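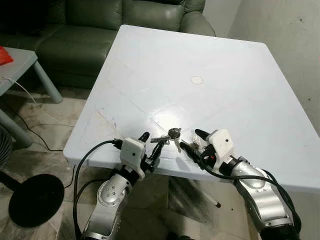 Keys on the white table.

I have been putting off writing about biochar because every time I say something lukewarm about it, I get a lecture. So let me say up front that I don't think it's a scam. I made some, I buried it, I grew vegetables over it for two seasons, and I still can't tell you if it did anything.

The sales pitch, if you've missed it: you burn wood with very little air, you get charcoal, you soak the charcoal in something rich, and you dig it in. The char is full of tiny holes that hold water and nutrients, and it stays in the ground more or less forever. Terra preta gets mentioned within the first two minutes. I have yet to hear a talk where it didn't.

My soil here in Ultdale is thin yellow clay over worse yellow clay. In August it cracks wide enough to lose a trowel in. I'd already done the leaves, the cover crops and a truly stupid amount of horse manure, and things were getting better at the pace those things get better, so slowly that you only notice in old notebooks. Then a neighbor took down a dead ash and left me the brush, and I had a pile of dry wood and no more excuses.

I looked at buying the stuff first. Vitance sells it in bags, "pre-charged," and enough for one of my beds came to $205 before delivery. Dirkeo has a steel cone kiln for more than that. I've got nothing against either of them, but I wasn't going to spend $205 on one bed's worth of charcoal when there was a pile of free wood by the fence. I dug a cone-shaped pit instead, lit the fire from the top, and kept adding brush each time the last layer started to show white ash. It took most of an afternoon. When the pit was full I put it out with the hose, and then I put it out again, and if you do this please believe me about the second time.

I ended up with 117 pounds of char, weighed wet, so a good part of that was hose water. Still, it looked like a lot until I started spreading it.

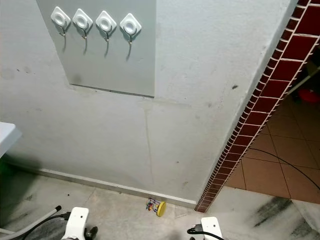 Next you have to charge it. Put raw char straight in the ground and it's supposed to grab the nitrogen for itself and starve your plants for a season. Everyone agrees on that, and then no two people agree on how you charge it. Compost tea, urine, fish emulsion, worm castings, one guy who swears by flat beer. I mixed mine half and half with finished compost and left it under a tarp for six weeks.

And there's my first complaint. If I put down a mix that is half finished compost and the beans look good, what exactly did I test? Most of the before-and-after pictures passed around online have this problem. The "before" is bare clay. The "after" is clay with char, compost, mulch and a person who is suddenly out there every morning watering because they're excited.

So I split one bed down the middle. The north half got char plus compost, the south half got the same compost and no char. Same beans, same peppers, same hose. I know one bed isn't a trial. The north end also gets a little more shade from the Gagnon place next door once their maples leaf out, and I should have thought of that before I picked up the shovel.

First summer, the char side was a bit behind until July and then caught up. The peppers were the same. I dug down with a trowel during the dry spell and the char side did seem damper – or I wanted it to be damper, with my fingers being the only instrument involved.

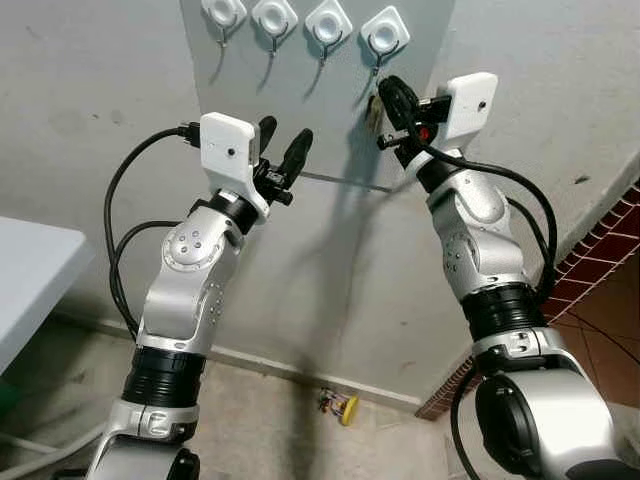
The second summer was more interesting, a little. The char side was easier to dig, and that one I'm sure of, because my back told me. Worms in both halves. The beans did a touch better on the north side, but they also did a touch better along the whole north edge of the garden, including the bed I never treated at all.

What bothers me is how the claims keep moving. If you see no result, you didn't charge it right. If you charged it right, you didn't use enough. If you used enough, your soil was already too good (mine!) or you have to wait a few more years. I spent 200 hours in that garden last year by my own log, and I can wait, but at some point I'd like somebody to name the result that would change their mind.

Would I do it again? With brush I had to get rid of anyway, sure. It beats hauling it to the dump, and a pit fire on a cold afternoon is good company. I wouldn't buy it by the bag, and I wouldn't cut down anything living to make it. If your ground is bad and you've only got the energy for one thing, get the compost and a deep mulch and leave the char for later.

The split bed stays as it is for another year. I'm putting carrots in both halves this time, and I've bought a cheap moisture meter, which the reviews say is useless.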